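Rorkivton Page Desk 2

Digital edition software for magazines that still have a print edition to feel guilty about

You have a layout file. Your readers have a phone, a tablet and very little patience. Page Desk 2 takes the first and makes something the second can open, preferably before the third runs out.

Most digital editions are a PDF in a nice coat. The reader pinches, drags, loses the column, finds an ad for a watch and goes off to do something else. Page Desk pulls the story out of the layout, keeps the type as type, and lets it reflow to fit whatever screen turns up. Pictures are stored at full size and sent at the size the device can use. Headlines stay sharp. We can't do anything about what they say.

What comes in the box

There is no box. You get a download, a license key and a manual that Aurélien Lecomte wrote in one winter and has been shortening ever since. It now runs to 22 pages, and he has his eye on a few of those.

- Import from the usual layout programs, plus one unusual one that a customer in Nositz refuses to give up
- Live preview for phone, tablet and desktop, side by side
- Image checker that flags anything too small before your readers do
- Table of contents built from your own headings (if your headings are all puns, so is your table of contents)
- Back issue import, up to 200 issues per archive

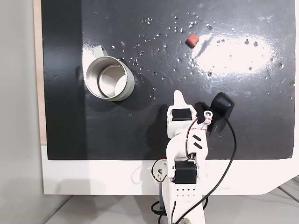
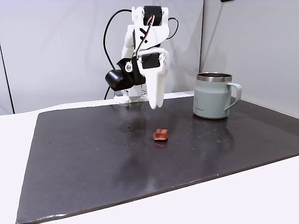

What it won't do

Page Desk won't write captions, sell ads or settle the argument over whether the cover line needs a comma. It does not play page-turning sounds. We had them in version 1, and Raimo Leinonen, who runs support, asked us very politely to take them out.

It also won't rescue a picture that was small to begin with. The image checker will tell you so in orange letters. You may dismiss the warning, and plenty of people do, and then they write to Raimo.

Who uses it

Drarkum, a quarterly about harbors and the people who complain about them, moved its back issues over in February. The weekly Hegedűs has been putting out its tablet edition with Page Desk since the first beta, for which we remain grateful and slightly embarrassed.

Requirements

A desktop computer with more than 40 gigabytes of free disk space if you plan to import a full archive. A single magazine without back issues needs far less. An internet connection for publishing. Accented letters are fully supported, including the ű, which took us three tries.

Licensing

One license covers one title and as many editors as you can fit around it. Updates within version 2 are free. Owners of version 1 can upgrade at half price until September 2, 2018, after which they pay what everyone else pays and may still write to us about it.

Download the trial
Read the manual
Contact support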